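Moltberg Street Frontage Record

Version 4, Nov 6, 2025
Maintained by Alžběta Charvát and Jozefína Michalík, Plavside

Contents
The record covers 36 residential and mixed streets in Moltberg. Each street has one folder with photographs and a notes file in plain text. Notes are limited to building frontages, curbs, parked vehicles, trees, and overhead lines.

Changes in this version
Folder names now follow the municipal street list. Duplicate files found in October have been removed.

Use
The record may be used for teaching and planning studies. It is not a survey and should not be used for measurement.
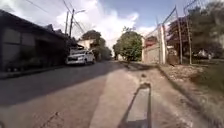 Street furniture is entered from the nearest item to the farthest. A lamp fixed to a utility pole is listed under the pole and does not receive its own entry, so the street light arm on the nearer of the two poles is recorded together with it. Overhead wires are noted as present or absent. Vehicles are described by color and general body type only, for example "white, compact SUV-style."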